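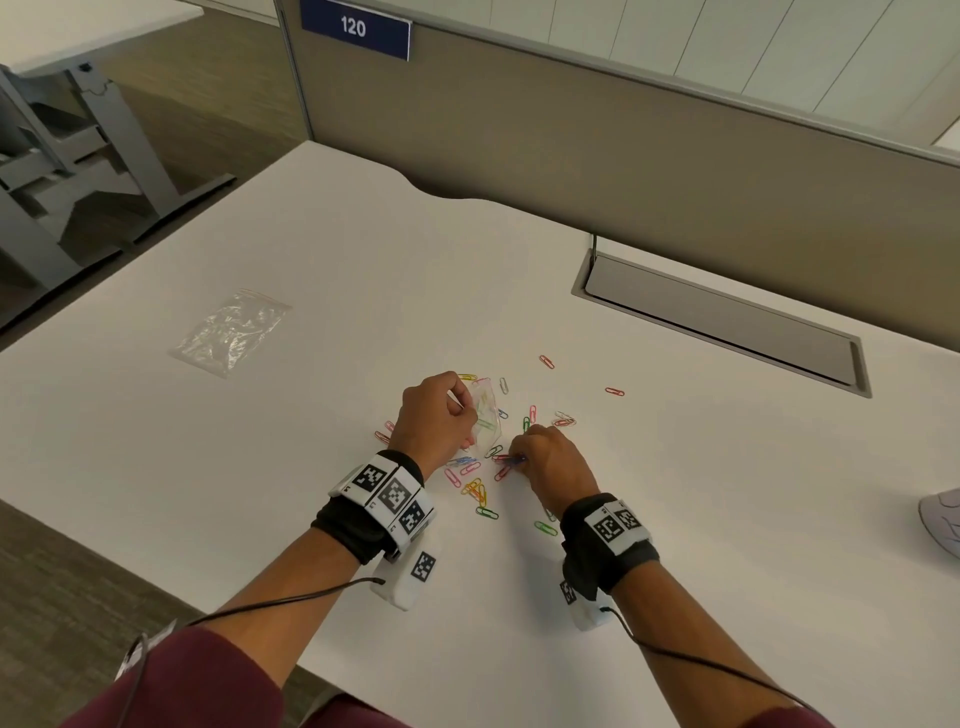 Chapter 7
Timelines, Tracks, and Clips

7.1 What a project file holds

A video editing program does not change the footage it works on. When a recording is brought into a project, the program notes where the file is stored, how long it runs, its frame rate, and its frame size. Everything the editor does after that is written down as a list of instructions: start at this frame, stop at that one, place the result here, lower the sound by so much. The list is saved in the project file. The recording stays as it was.

This way of working is called nondestructive editing, and it has two effects that matter throughout the chapter. First, a project file is small. The Oltonport project used in the exercises refers to 418 separate recordings, yet the file itself can be sent by email. Second, a project file is useless alone. If the recordings are moved or renamed, the program can no longer find them and reports them as offline. Section 7.6 covers relinking.

7.2 Clips

A clip is a reference to part of a recording. It has an in point, an out point, and a position on the timeline. Two clips may refer to the same recording, and may even overlap in the frames they use, without affecting each other. Deleting a clip from the timeline removes the reference only.

The frames before the in point and after the out point are called handles. They are not shown during playback, but they remain available. A transition such as a cross dissolve needs them: a dissolve centered on a cut and lasting 56 frames uses 28 frames past the out point of the first clip and 28 frames ahead of the in point of the second. If a clip has been used from its very first frame, there is no handle at that end, and the program will either shorten the transition or repeat a frame.

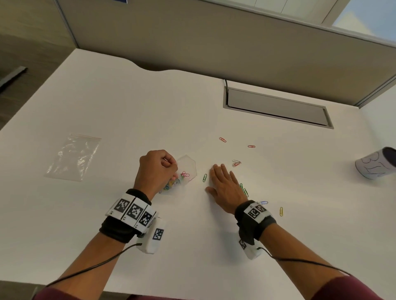 Handles should therefore be planned before recording starts. Allow at least 2 seconds of extra footage at each end of every take. Longer handles do no harm — they cost only storage space.

7.3 Tracks

Clips are placed on tracks, which are stacked one above another. For video, a higher track covers the tracks below it wherever its clips are opaque. For audio, the order of tracks has no such meaning. All audio tracks are added together, and the sum can exceed the level the output format allows even when each track is within limits.

Programs differ in how they treat the space left by a deleted clip. Zaslow leaves a gap by default. Danzer closes it and moves later clips to the left, a behavior known as ripple. Rudero offers both and shows the current setting beside the playhead. In this book, "delete" means that the gap remains, and "ripple delete" means that it is closed.

Ripple edits need care when a project has several tracks. A ripple applied to one track only will shift its clips out of step with the others, so that speech no longer matches the picture. Locking a track protects its contents from being moved, but it does not keep them aligned with tracks that are free to move. Linked clips and sync locks, described in the next section, were introduced to deal with this problem.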